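Packing a box on a board: flaps, holes and what goes in first

Moving & Storage > Packing help

Posted by Ohemaa Odoi, 4/21/20

I'm packing up a hobby room before a move and have a question about how people deal with open-top cardboard boxes when they don't have a proper packing table. All my real tables are taken. One has a cloth on it and is covered in things I'm not ready to sort, and the desk has already gone. What I have left is a sheet of plywood that I can lay across two low stands. It's an old board with a hole drilled through it and a bit of hardware still on it from whatever it was used for before.

I bought a bundle of 13 boxes from Haberkorn. They are plain brown single-wall boxes, no printing, no handles. The contents will be small tools, jars of screws, two desk lamps, extension cords and a lot of small parts that are now in tubs.

My problems so far:

The flaps keep swinging back in while I am trying to lower things into the box. I end up holding one flap with my elbow.

Small loose parts roll off the board and onto the floor. I already lost a hinge screw for one of the lamps through the hole.

I don't know what should go in the bottom. My sister says heavy things first, always. But the heavy things are also the ones with corners, and I'm worried they will go through the bottom when somebody lifts the box.

I have two rolls of Brimora tape and some old towels. I would like to avoid buying a lot more. The mover charges per box over a set number, so I also don't want to end up with a lot of half-full ones.

Borghild Engström

I packed for a removal firm for a few years and then did my own house twice, so I'll go through it in the order I would do it. Your board is fine. A low surface is better than a table for this because you are reaching down into the box and can see the bottom of it. The main thing is that it doesn't rock. Push on all the corners before you load anything.

1. Clear the board.

Take off whatever you can. If a bolt is sticking up and won't come out, keep the box well away from it, or it will dent the bottom and you will have a weak spot before you have started. Put a strip of tape over the hole. Two strips crossed if the hole is wide.

2. Tape the bottom.

One strip down the seam is not enough for tools. Run three strips the long way, overlapping, and one across the middle. Each strip should come up the side at least as far as your hand is wide. Brimora is thin tape, so I would add another layer for the jars.

3. Fold the flaps all the way out.

Most people bend them up and leave them there, and they come back in. Fold each one outward until it leans away from the opening, then press along the crease with the side of your hand. On a new box you may need to do it more than once. If one still comes back, tape it to the outside wall with a short piece and fold the end of the tape under so you can pull it off later. The long flaps matter most.

4. Lower things in from straight above.

If you come in at an angle you hit the wall or catch the flap, and the box slides on the board. Hold the item over the middle, take it down until it touches, and then let go. Keep cords out of the way while you do this. A cord that hangs over the edge of the box will get pulled in with the next item or pull something out.
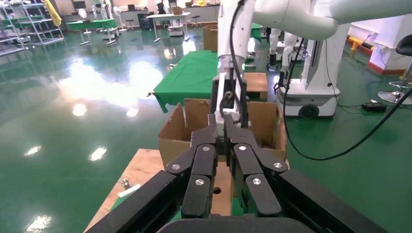
5. Put the heavy things on a pad.

Your sister is right about the order. Heavy goes on the bottom. But lay a folded towel down first, and turn the corners so they face the middle of the box and not the walls. Fill the gaps between tools with socks or crumpled paper. Jars go upright, lids taped, each one wrapped.

6. Bag the small parts.

Don't pack open tubs. Pour each tub into a zip bag, write on the bag, and put the bags back in the tub if you want to keep them together. Screws that belong to a lamp get taped to the lamp base.

7. Cords last.

Coil each one loosely and tie it with string or a twist tie. Uro makes a reusable strap that I like, but string does the same job. Cords fill the top layer well and they don't mind being pressed down a little.

8. Stop when you can still lift it.

Close the flaps and pick up the box from the bottom before you tape the top. If you have to lean back to hold it, take something out. With tools you will probably get there when the box is only half full. Fill the rest with the towels, the lamp shades or other light things, and then you won't be paying for empty space.

Write the contents on a side, not on the top. Once they are stacked you can't read the tops.

brookline_dan

Just use plastic crates. I rented Ladent ones for my last move and never went back to cardboard. No tape, no flaps. They stack. You give them back at the end. I can't remember what I paid.

Ohemaa Odoi

Thank you both. I looked at renting crates but the nearest place wants a minimum order that is more than I need, and I already have the boxes.

Borghild, I did the first two this afternoon. Folding the flaps right out made the most difference. I did have to tape down one of them. The hole is taped over now too. The first box was too heavy with just the hand tools and one layer of jars, so I moved the jars to the second box and put both lamp shades on top of the tools. I can lift it now.

One more thing if you are still reading. Would you put a lamp base in with tools if it's wrapped? It's metal, with a long arm that folds.

Borghild Engström

Yes, if the arm is folded and tied so it can't open. Take out the bulb and pack that separately. Wrap the joints, they are what scratches other things. I would lay it along the long side of the box with the base down at one end, and put a towel between it and the tools. Don't let the arm stick up above the top edge or you won't get the flaps shut flat, and the next box on the stack will be standing on it.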